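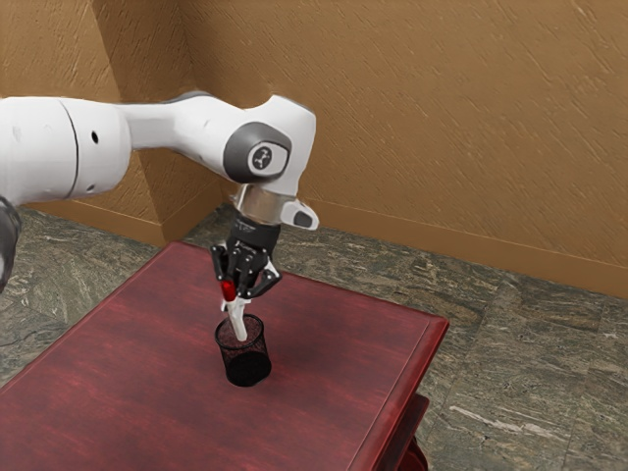
4.2 Tidying a desk in simulation

I'll admit I picked the pencil cup task because I thought it would be our easy win. My co-author Engelbert Hofstetter wanted dishes, I wanted something I could explain to my mother, and putting a marker away in a cup is a chore even a four-year-old gets talked into. For an arm it's a fussy little job. The marker has to go in over a thin mesh rim, and it rarely goes in straight: in Figure 3 the lower tip is inside the cup while the barrel still leans, with the red cap up by the fingers. We score that kind of pose as "inserted" only if the marker stays in the cup after the gripper lets go and backs off.

We gave each policy 1,000 trials on the same table and cup, with the starting poses drawn fresh every time. Nutiva, our baseline planner, got 107 of them wrong. I went through all of those by hand over a long weekend (I don't recommend it) and sorted them by where the trouble started. In 60 the trouble came at the rim, which is pretty much what I'd have bet on. The other 47 went wrong down at table level, before the cup even mattered – a bad approach, a finger too low, a grip too near one end.

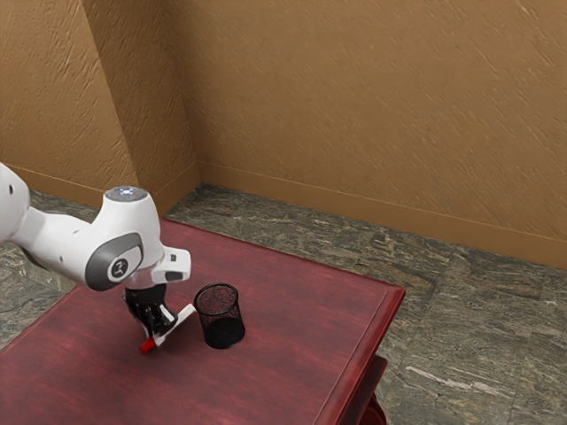 Figure 3. Two moments from the pencil cup task.

Those table-level misses bug me more than the rim ones. A person who fumbles a pen just grabs it again, and the baseline has no "again" in it at all. Drestonent, our learned policy, does get to retry, and we compare the two in Section 4.3. So can a machine tidy your desk yet? I'd say it can put away a marker, on a bare table, with one cup that never moves. My own desk has three mugs and a stapler on it, and I wouldn't turn either policy loose there – not this year, anyway.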